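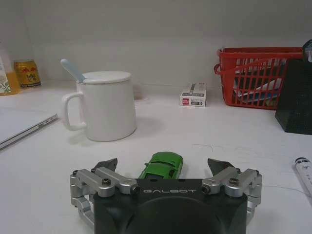
Foto 1. Mayo.

Inicio Proyectos Informes Convocatorias Contacto

Informe de avance: archivo de la banda de música de Dalenville
Para la Fundación Dorberg, área de patrimonio

Hola a todo el equipo:

Os escribo con el segundo informe, que me habíais pedido más corto que el primero y que me temo que va a salir igual de largo (lo siento, con las partituras me embalo). Empiezo por lo que seguramente queréis saber: tenemos 170 partituras limpias, numeradas y guardadas en carpetas de conservación, vamos de dinero más o menos como habíamos previsto y llevamos retraso en la parte de digitalización. Lo del retraso lo explico más abajo con calma.

Lo que hemos hecho

Cuando os mandé el informe anterior todavía estábamos sacando cajas del altillo de la sala de ensayo. Eso ya está terminado. Bajaron las últimas en mayo, y menos mal, porque allí arriba con el calor no se podía estar. Había mucho más material del que salía en el inventario antiguo, sobre todo pasodobles y marchas de procesión, pero también cosas que no me esperaba: una colección de valses para banda reducida, copiados a mano con una letra preciosa, y una fantasía sobre temas de zarzuela a la que le faltan los papeles de los clarinetes segundos. La hemos dejado aparte con una nota, a ver si aparecen.

Nuanchan se ha encargado de toda la limpieza. Trabaja con brocha suave y goma rallada, hoja por hoja, y yo al principio le metía prisa, lo confieso. Ya no. El papel de las copias más antiguas es finísimo y se quiebra por los dobleces, que además están siempre en el mismo sitio porque los músicos se las metían dobladas en la chaqueta. Las que tenían desgarros las ha reforzado con papel japonés y almidón de trigo. Hay 6 que ha preferido no tocar: tienen celo viejo por todas partes, el adhesivo se ha comido la tinta y quiere consultarlo antes con un laboratorio. Están en sobres individuales, en plano, y no se van a consultar de momento.

La numeración la hemos cambiado a medio camino, y quiero que conste porque en el informe anterior os había contado otra cosa. La idea era respetar los números del archivero antiguo, escritos a lápiz azul en la esquina. Resulta que hubo varios archiveros y cada uno empezó desde el principio, así que había números repetidos por todos lados. Ahora cada obra tiene una signatura nueva y el número azul se recoge en un campo aparte de la ficha. Nos costó rehacer bastantes fichas, pero prefiero eso a arrastrar el lío.

El catálogo

El catálogo lo llevamos en Erdős, el programa que nos recomendasteis. A mí me costó cogerle el aire, la verdad, porque está pensado para libros y una obra para banda es un montón de papeles sueltos: el guion del director, los de flauta, los de bombardino, los de caja... Al final lo hemos resuelto con una ficha madre por obra y fichas hijas por instrumento. Funciona bien para buscar. Para imprimir listados es un desastre, salen los papeles ordenados alfabéticamente y te encuentras el bombo antes que el flautín, cosa que a los músicos les pone de los nervios.

Además de los datos normales (título, autor, copista si se sabe, estado), estamos apuntando las anotaciones que dejaban los intérpretes. Esto no estaba en la memoria del proyecto y entiendo que me preguntéis por qué le dedicamos tiempo. Pues porque es una maravilla. Hay cuentas de la compra, quejas del frío, el nombre del pueblo donde se tocó, avisos del tipo "ojo aquí, el director se come la repetición". En un papel de trompa pone "Flisitz, lluvia, no se cobró". Con esas notas estamos reconstruyendo por dónde se movía la banda, que era una de las preguntas que planteabais vosotros en la convocatoria y que con los libros de actas no había manera de contestar.

Hablando de Flisitz: la banda de allí se disolvió hace mucho y su material fue a parar a una casa particular. La familia nos ha prestado 4 cajas para que las comparemos con lo nuestro. Hay obras que en Dalenville están incompletas y que allí tienen justo los papeles que faltan, se ve que se prestaban las copias y no siempre volvían enteras. Hemos firmado un documento de préstamo sencillo, os mando copia en papel con las facturas.

El retraso

Vale, vamos a ello. Según el calendario, a estas alturas tendríamos que tener digitalizada la mitad del fondo y no llegamos. Ha habido varios motivos y uno es culpa mía. Calculé el trabajo por obras y tenía que haberlo calculado por hojas. Una marcha corta puede llevar un montón de papeles pequeños, cada uno con su anverso y su reverso, y hay que colocarlos uno a uno bajo el cristal. El otro motivo es el escáner que nos dejaba la biblioteca, que estuvo en reparación y volvió haciendo unas rayas verticales en los márgenes. Tuvimos que repetir una tanda entera.

Lo que os propongo es cambiar el orden. En lugar de ir por orden de signatura, digitalizar primero lo manuscrito y dejar para el final las ediciones impresas, que en muchos casos se conservan también en otros archivos. Así, si al acabar el plazo queda algo pendiente, será lo menos delicado. No necesito más dinero para esto, solo que me digáis que os parece bien, porque en el convenio pone otra cosa.

Los ensayos abiertos

Esta es la parte que más me apetecía contaros. Habíamos prometido que el archivo no se quedaría en un armario y llevamos ya 3 ensayos abiertos con obras recuperadas. El primero fue regular: elegí yo el repertorio y elegí mal, una obertura larguísima y con unos agudos imposibles para los cornetines. La gente fue muy educada. Para los siguientes dejé que escogieran los músicos y la cosa cambió una barbaridad. Tocaron dos de los valses manuscritos y una polca con solo de requinto que hizo reír a toda la sala (tiene unos silencios muy traicioneros, siempre hay alguien que aplaude antes de hora).

Para tocar no usamos los originales, por supuesto. Preparamos copias nuevas, y ahí se nos va más tiempo del que parece, porque los manuscritos traen erratas y hay que decidir qué es un error del copista y qué quería de verdad el autor. Cuando no lo tenemos claro lo marcamos con un corchete y que decida el director. Ya hay quien lleva el papel lleno de corchetes y de comentarios a lápiz, así que la tradición sigue.

A la salida de uno de los ensayos se me acercó una señora que había reconocido la letra de su abuelo en la copia que teníamos expuesta. Era el copista de los valses, al que nosotros llamábamos "el de las claves bonitas" a falta de nombre. Me ha prometido buscar fotografías y cartas. En cuanto sepa algo os lo cuento.

Dinero

Lo gastado hasta ahora se ha ido sobre todo en carpetas, cajas y papel de reparación. En transporte hemos gastado menos, porque las cajas de Flisitz las trajimos en nuestro propio coche. En copias para los ensayos, más. Si no tenéis inconveniente, pasaría lo que sobra de una partida a la otra. El cuadro de gastos va aparte, con los justificantes ordenados como me indicasteis la otra vez.

Lo que viene ahora

Terminar las fichas hijas de las marchas, seguir con la digitalización si aprobáis el cambio de orden y decidir qué hacemos con los armarios. Los que hay son metálicos y cierran bien, pero están pegados a una pared exterior y a Nuanchan no le gusta nada la humedad que marca el aparato por las mañanas. Estamos mirando si se pueden pasar a la sala interior, que ahora ocupan los atriles y los uniformes. Los uniformes son otro tema y no me meto.

También me gustaría preparar un cuadernillo con las anotaciones de los músicos, algo modesto, grapado, para repartir en los conciertos de verano. No está en el proyecto, ya lo sé. Os mandaré una muestra de unas páginas y me decís.

Necesito de vosotros, por tanto, respuesta a lo del orden de digitalización y a lo del cambio de partida. Con un correo me vale. Y si alguien quiere acercarse a un ensayo, empezamos a las ocho de la tarde y siempre hay sillas en la parte de atrás, al lado de los bombos.

Un abrazo y gracias por la paciencia,

La coordinadora del archivo
Banda de Música de Dalenville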